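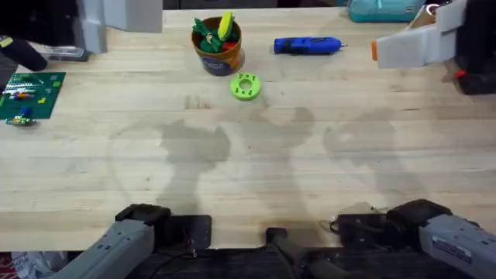
Edvin Fagerlund told me over coffee that the Grerex kit pays for itself by June, and that I should quit picking on it. Fine. Keep that claim in mind for the next ten minutes.

Slide 2. What Trevari is selling: two arms, mounts, software, one year of support. You bring the bench. Read the quote out loud, slowly. The support line is where people sit up.

Slide 3. The bench. Look at how much wood is bare in the middle. The glue gun, the green ring and the bucket of soft stuff are all up toward the far end, the circuit board is over on the left. Ask the room: whose bench looks like that at 4 p.m.? Wait for hands.

Slide 4. The numbers. Brochure says 94 percent of picks succeed. Percent of what? I wrote to ask which parts and got a second brochure. Rosine Brunet's trial at Hidton logged 1000 picks, all rigid parts, no fabric. Don't oversell her result either, it was one site.

Slide 5. Setup. Brochure: "up to 11 minutes." Hidton took an afternoon. (Skip the cable story if we're running late.)

Slide 6. What I'd ask for before signing:
- a trial on your own parts, soft ones included
- the failure log, raw
- the price of a spare fingertip pad

Then questions. If Edvin is in the room, let him go first.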